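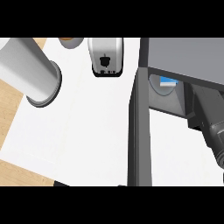 Counter setup for the Ramgate arm: common questions

How much of the counter has to be cleared before I home the arm?
Everything the arm can reach with its links fully out, plus a hand's width. The simulator is the easiest place to check this. In the view from above, the silver appliance stands at the back of the white counter, along the top edge of the view, and the middle of the counter is free. Copy that spacing if you can.

Does the simulated cell have to match my real one?
The counter height and the base position do. Small items don't matter for homing — move them in the layout file later.

How often do the joints need attention?
Wipe the joint rings every 2 weeks. Check the base bolts every 80 hours of running time and tighten them to the value on the Jatoi service card.

The arm stops short of home. What now?
Power down, wait 25 seconds and start again. If it stops at the same place, the home offset was probably lost. Load the last saved offset from the Traltow panel and run homing at low speed.

Can I replace a joint cover myself?
Yes, with the power cord out. Anything under the cover goes to Iñaki Prieto in service.

Last updated 29 March 2026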